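# 【Skevdale】Beverley Heywood降板の話、みんなどこまで信じてる?

朝起きたらタイムラインがその話一色で、コーヒーこぼしました。シーズン9でヘイウッドが抜けるってやつ。とりあえず語れる場所がほしくて立てます。

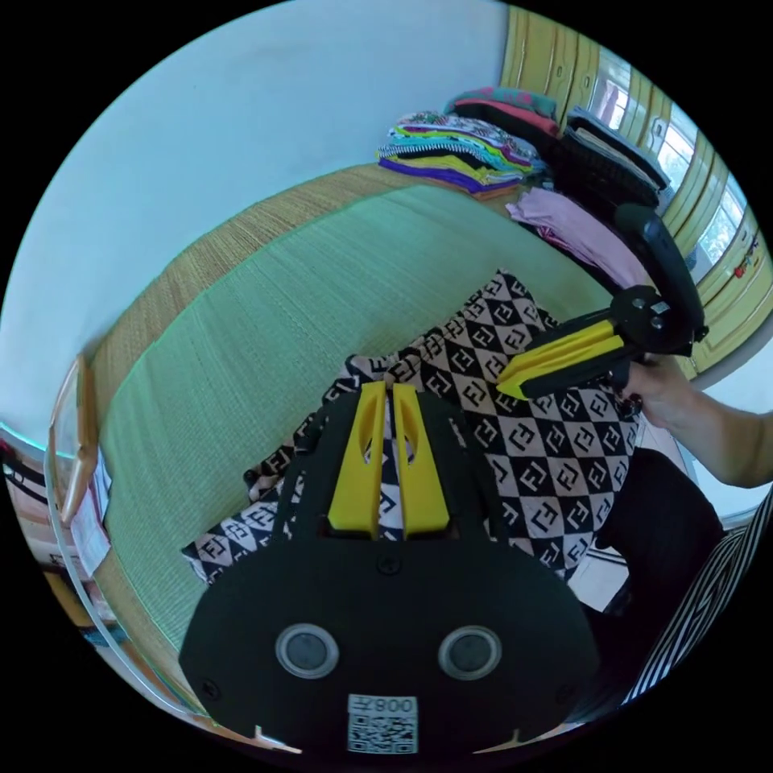
**まめ大福**
降板って、Berchtold誌のインタビューが元ネタだよね? あれ全文読んだけど、本人は「次の章のことは考えている」としか言ってないよ。見出しが勝手に「さよならSkevdale」になってるだけで。わたしはまだ信じない派です。

**潮見坂(スレ主)**
おお、早い! 全文読めたんだ。うちは冒頭だけ読んで有料の壁に阻まれました……。ほかに何か言ってた?

**まめ大福**
撮影の話が半分、犬の話が半分(笑)。あとは舞台をやりたいって話がけっこう長くて、そこは正直ちょっとドキッとした。ドラマの撮影って毎年8月から冬までSkaltholmに泊まり込みだから、続けながら舞台に立つのはきついんじゃないかな。

**きなこ棒**
自分は抜けると思う。前のシーズンの最後、イルサ先生がフェリーに乗って終わったじゃん。あれどう見ても逃げ道を作ってある終わり方だよ。契約がまとまらなかったら「島には帰りませんでした」で片づくやつ。

**夜更かしペンギン**
きなこ棒さん、フェリーで終わるのはシーズン2も同じだったよ〜。しかもあのときは次の初回で普通に船を降りてきて「忘れ物」って言っただけだった(あの台詞、今でも大好き)。脚本のカズメンコって、そういう肩すかしが好きな人なんだと思う。

**きなこ棒**
あー、あったあった。忘れ物って何だったんだっけ

**夜更かしペンギン**
聴診器! で、その聴診器が最終回前に壊れるんだよ。見返して。絶対見返して。

**潮見坂(スレ主)**
脚本のYaryna Kuzmenkoは、表記はクズメンコじゃないかな。検索で出てこなくて一瞬迷子になりました。

**夜更かしペンギン**
ごめん、ずっとカズメンコだと思って生きてきた……。

**ロビン**
海外の掲示板だと、揉めたのは契約金より相手役のほうって話になってるよ。Regula Wyssと口をきいてないとかなんとか。プレミアでも並んで写ってないし。

**まめ大福**
それ、毎年出る噂じゃない? 去年は「ヘイウッドが楽屋を分けさせた」で、その前は「ウィスがケーキを食べなかった」だった気がする。ケーキくらい食べない日もあるでしょ。

**ロビン**
いや、ケーキはともかく、今回のプレミアは会場の端と端だったんだって。何か理由がないとああはならない気がする。

**まめ大福**
ウィスは司会の人と一緒に立つ係だったんだよ。配信で見てた。途中でヘイウッドのほうに手を振ってたし。

**ロビン**
手を振るのは仕事でもできる。

**まめ大福**
じゃあ何をしたら仲いいことになるの(笑) ふたりで歌でも歌えばいい?

**ロビン**
そこまでは言ってない。ただ、8年も一緒にやってて、お互いの話がインタビューに一回も出てこないのは変だなと思ってる。Berchtoldの記事にも出てこないでしょ?

**まめ大福**
……出てこない。そこは認める。犬の名前は3回出てくるのに。

**波止場の猫**
横から失礼します。ロケ地めぐりで一昨年の夏にSkaltholmに行った者です。港の前の食堂に入ったら、壁に出演者のサイン色紙みたいなのが飾ってあって、ヘイウッドとウィスは同じ一枚に並んで書いてました。仲が悪い相手と一枚に書くかなあ、というのが私の感想です。スープがすごくおいしかったです。

**きなこ棒**
え、うらやましい。スープ何味?

**波止場の猫**
燻製の魚とじゃがいもです。パンがおかわりできました。

**潮見坂(スレ主)**
ドラマの食堂のシーンで毎回出てくるやつだ!! ところで後任がJocelyn Hiebertって話はどこから出てきたの? 昨日まで名前も見なかったのに、急にみんな「ヒーバートなら許す」「許さない」で戦ってて。

**ロビン**
Lusinholmの新作一覧に名前が出たのが最初。シーズン9の出演者欄の上から2番目。そのあとすぐ消えた。

**夜更かしペンギン**
配信元が出して消したの? それはもう答えじゃん……。

**まめ大福**
でもLusinholmって、前も出演者欄をよその作品と取り違えてたことがあったよ。時代劇のページに子ども向けアニメの声優さんがずらっと並んでて、一晩そのままだった。わたしの中ではあそこの一覧は天気予報より信用がない。

**きなこ棒**
それに、ヒーバートが出るとしてもイルサの後任とは限らないよね。妹が本土にいるって設定、シーズン4で一回だけ出てきたきり放置されてるし。顔の感じもちょっと似てる。

**夜更かしペンギン**
妹!!! 妹説に全財産かけたい。先生が船で本土に行ったのも、妹を連れて帰るためだったら全部つながる。初回で姉妹そろってフェリーから降りてくるの。で、また忘れ物って言うの。泣く。

**ロビン**
夢を壊すようだけど、ヒーバートは別の映画と撮影が重なってるから、出るとしてもそんなに長くは島にいられないと思う。

**夜更かしペンギン**
壊さないで。

**コトリ**
はじめて書き込みます。母と一緒に初回からずっと観ていて、母はイルサ先生がいなくなるならもう観ないと言っています。わたしは灯台守の一家の話が好きなので、先生がいなくても観るつもりです。家の中で意見が割れています。

**潮見坂(スレ主)**
コトリさんいらっしゃい! 灯台守一家いいですよね、わたしもシーズン6の嵐の回は何回観たかわからない。お母さんには妹説をそっと伝えてあげてください。

**波止場の猫**
灯台は上まで登れました。階段がきつかったです。

**ロビン**
そういえば署名も始まってるらしい。「イルサを島に返せ」ってやつ。さっき見たら476人だった。

**きなこ棒**
多いのか少ないのかわからん人数。

**まめ大福**
まだ降りるって決まってもいないのに署名するのは、さすがに気が早くない? 本人が見たら困ると思うんだけど。

**きなこ棒**
自分はした。

**まめ大福**
したんだ……。

**きなこ棒**
だって無料だし。あと、公式が黙ってるのが一番よくないと思う。違うなら違うって一行出せばいいのに。

**まめ大福**
契約の途中だったら言えないんじゃないかなあ。言ったらその時点で交渉に響くでしょ。わたしが事務所の人でも黙ってる。

**きなこ棒**
ファンを何だと思ってるんだって気持ちにはなるよ。

**まめ大福**
その気持ちはわかる。わかるけど、本人のSNSに「裏切り者」って書き込んでる人たちはちょっと違うと思う。転職を考えてるってインタビューで話しただけで怒鳴られるようなものだよ。

**ロビン**
それは同意。自分は不仲の話をしたけど、本人に凸るのは論外。

**潮見坂(スレ主)**
スレ主からもお願いです。ここで好き放題しゃべるのはいいけど、本人や家族のアカウントに突撃するのはなしで! 家の場所とか学校とかの話も書かないでください。見かけたら運営さんに消してもらいます。

**夜更かしペンギン**
はーい。

**さざえ堂**
遅い時間にすみません、Domenica Gasserのラジオ聴いた人います? 最後のほうで降板の話に触れてましたよ。ガッサーは監督だから、出演者の誰よりも知ってるはず。

**潮見坂(スレ主)**
聴いてない! なんて言ってたんですか!

**さざえ堂**
文字起こしじゃなくて記憶なので細かいところは違うかもですが、「ベヴァリーとは昨日も電話したし、彼女の椅子はまだ現場にある」みたいな言い方でした。そのあと司会の人が「座る人は?」って聞いたら、笑って曲にいっちゃった。

**きなこ棒**
曲にいくな。

**まめ大福**
椅子があるなら出るでしょ! ほら! ほら!

**ロビン**
「まだ」が気になる。片づける予定がある椅子の言い方に聞こえる。

**まめ大福**
ロビンさん、何を聞いても悪いほうに取るね?(怒ってはいない)

**ロビン**
好きな人がドラマから抜けるのをもう何回も見てきたから、先に覚悟しておくと楽なんだよ。港の駐在さんが降りたときは本当に一週間引きずった。

**コトリ**
駐在さん……母もまだその話をします。

**夜更かしペンギン**
駐在さんはいまだに予告編に映ってるかもしれないと思って一時停止しながら観てる。

**さざえ堂**
ガッサーの回は番組のサイトで聴き直せます。降板の話は17分過ぎからです。その前はずっと編み物の話なので、興味のある人は頭からどうぞ。

**波止場の猫**
編み物のところも聴きました。島の毛糸屋さんの話をしていて、懐かしかったです。あそこの手袋を買えばよかった。

**きなこ棒**
今17分から聴いてきた。椅子のくだり、「まだ」じゃなくて「ちゃんと」に近い気がする。自分の英語力だと五分五分。

**さざえ堂**
still って言ってるから「まだ」でもあり「変わらず」でもあり……。困りますよね。わたしは明るい声だったので「変わらずある」のほうに聞こえました。

**ロビン**
明るい声の人だからなあ、あの監督。最終回で羊が死ぬ話も明るい声でしてた。

**潮見坂(スレ主)**
羊はやめて。あの羊はわたしの推しでした。

**まめ大福**
ちょっと整理してほしくなってきた。わたしはBerchtoldの記事だけだと降板とは読めない、監督は椅子があると言ってる、だから続投。それ以外は聞こえません。

**ロビン**
一覧に別の女優の名前が出た。本人は舞台をやりたがってる。相手役の話をしない。自分は半シーズンだけ出て抜けるに一票。

**夜更かしペンギン**
妹説。

**きなこ棒**
半シーズン出て、妹に診療所を譲る。これが一番ありそうで一番いやだ。書いてて悲しくなってきた。

**夜更かしペンギン**
きなこ棒さん、なんで妹説をそんな使い方するの。

**コトリ**
母に妹説を伝えたら、「妹は性格が悪そうだから嫌」と言われました。まだ出てきてもいないのに。

**潮見坂(スレ主)**
お母さん最高です(笑) でもシーズン4の電話の声はたしかにちょっと意地悪そうだった気も。あれ声だけ誰がやってたんだろう。

**さざえ堂**
クレジットには出てないですね。当時もここで話題になって、ウィスが声を変えてやってるんじゃないかと言われてました。

**ロビン**
え、それは知らなかった。だとしたら相手役とは電話で姉妹をやってたことになるのか。

**まめ大福**
仲いいじゃん!

**ロビン**
録音は別々だろ。

**まめ大福**
もうロビンさんとは島の食堂でスープを飲みながら決着をつけるしかない。

**ロビン**
パンのおかわり代は持つ。

**波止場の猫**
パンは無料です。

**潮見坂(スレ主)**
あした早いので今日は落ちます! シーズン4の電話の回、週の後半にでも観直してまた来ますね。新しい情報が出たらこのスレに貼ってください。ネタバレがある人は頭に「ネタバレ」と書いてくれると助かります。

**夜更かしペンギン**
おやすみなさい〜。わたしは今からシーズン2の初回を観ます。聴診器のところまで。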